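How to live with a tidying arm on your shift: a guide for room staff and supervisors

Posted 5 April 2019

If you clean or turn round rooms for a living, sooner or later someone with a tablet will tell you that an arm is going to take the boring bits off your hands. At the Skukcombe site we were told this in March, at the end of a shift, with biscuits. What follows is how to get through the first weeks without ending up with more work than you began with. I've left out the sales talk. You'll have had plenty.

Step 1. Find out what it does, in one sentence

Ask whoever is bringing it in to write down the job in one sentence. Ours said "supports the room turnaround process", and we sent it back. The second try said "picks up soft toys from the bed and puts them in the basket". You can test that one, and you can also see how small it is. Turning round a family room at Skukcombe has 68 items on the checklist. Toys in basket is one of them.

Step 2. Do the job yourself first, with a clock

Before the arm touches anything, time a person doing the same task, on an ordinary day, with the ordinary mess. Write it down and get the supervisor to initial it. If you skip this, the only "before" figure anyone will ever see is the one in the brochure.

Time the whole thing: walking in, setting the basket down, clearing, walking out. When you come to time the arm, start from the moment someone wheels it through the door, and don't stop until it's out again.

Step 3. Set the bed up the same way each time

Pull the sheet reasonably flat, put the basket within reach and leave clear space between the toys. Fruit toys are a fair test, as they come in awkward shapes and the fuzzy ones squash when held.

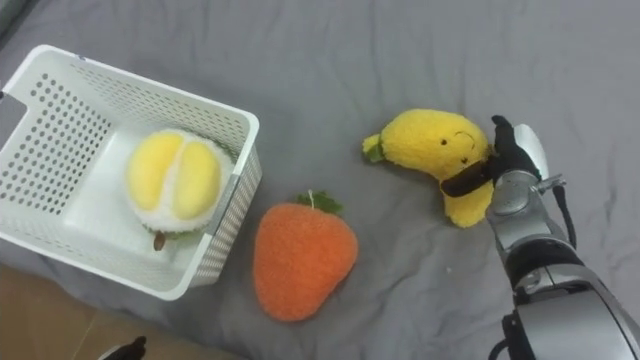
Now ask who did the setting up. In our case it was the same person who used to do the tidying, and she was quicker at the tidying. Put the setting-up minutes on the sheet in their own column. Supervisors don't like this column. Keep it anyway.

Step 4. Agree who stands next to it

Somebody has to. The leaflet from Havville, who supplied ours, used the word "unattended" on the front and "supervised" on the back, so read both sides. Get an answer in writing to these:

Who presses stop?
Is that person allowed to do other work in the room at the same time?
If they are, who carries the blame when something gets knocked?
Does minding it count as a skilled task for pay, or is it "light duties"?

The last one matters most, and it was the one we had to ask twice.

Step 5. Keep a plain log

A school exercise book will do. One line per go: time in, time out, what was picked up, what was dropped, whether a person had to step in. Don't accept an app in place of the book unless staff can read all of it. The Zirard software that came with ours kept a tidy score of "completed cycles", and a cycle was complete whether or not anyone had nudged a toy back into reach halfway through.

Run it for at least 2 weeks. The first few days are always odd — people are either showing off or hoping it fails.

Step 6. Work out the cost on one side of paper

Our quote came to 3790 for the year, for upkeep and software alone. Put that at the top. Underneath, put the hours saved, less the setting up, less the minding. If the bottom line is hours lost, say so and stop there. You don't owe anyone a cheerful paragraph afterwards.

I'll be fair to it. Bending over low beds all day is hard on the back, and two of our older hands were glad of anything that did the leaning for them. That's a good reason to want one. It should be written down as the reason, so that nobody later claims it was bought to speed things up and then cuts the rota to match.

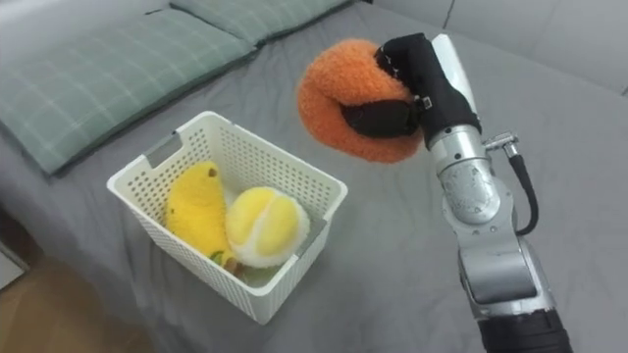
Will I lose hours because of it?

Going by our site, the hours won't go in the first months, as the thing needs a person beside it. The risk comes at the next rota review, when "beside it" gets quietly rewritten as "nearby" and one person is put down to cover 3 rooms. Ask for the minding to be listed as a task on the rota now, with minutes against it.

Step 7. Have the meeting before the trial ends

Don't wait for the report. The Jasińska laundry did, and by the time staff saw any figures the order had been signed. Bring the exercise book, the timings from Step 2 and the sheet from Step 6. Ask for the decision to be put off until everyone on the rota has read them, nights and weekends included.

Then get the stop button moved to where a short person can reach it. Ours is still on the wrong side.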